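Qui sommes-nous
Accueil > Le centre > Qui sommes-nous

Zekotside est une école de suture chirurgicale. Nous formons des internes, des chirurgiens en exercice et des infirmiers de bloc au choix du fil, à la conduite de l'aiguille, au nœud et à la tenue des tissus.

Notre activité
Le centre a ouvert avec une salle et quatre postes. Il en compte aujourd'hui 44, répartis entre le bâtiment principal et l'annexe Dollthorpe. Plus de 3 398 stagiaires y ont suivi au moins un module. Le catalogue comprend 174 exercices, du point simple au surjet en champ étroit.

Le travail du fil occupe la plus grande partie des séances. On apprend à garder le brin libre visible, à repérer une boucle avant de tirer et à doser la tension sur un tissu fragile.
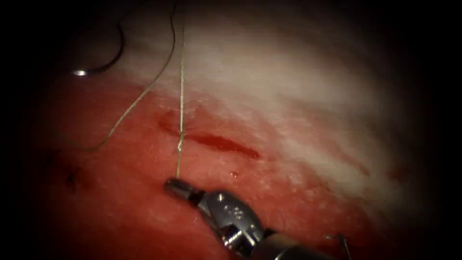 Un fil clair se suit assez bien sur un fond rouge, moins bien quand il passe sur une zone blanchâtre. Une petite torsion près de la pointe de l'instrument se voit à peine, et nos formateurs y reviennent souvent.

Nos modules
Module Yoon : bases de la suture, deux jours.
Module Femosum : suture en espace restreint, trois jours, niveau confirmé.
Révision libre : le vendredi, sur inscription.

Documentation
La bibliothèque du centre réunit 706 fiches techniques, consultables sur place par les stagiaires inscrits. La liste des fils et des aiguilles utilisés en séance est remise à jour chaque année en mai.

Venir au centre
L'accueil est ouvert à partir de 8 h 30. Les tenues sont fournies. Pour l'annexe, se présenter d'abord au bâtiment principal.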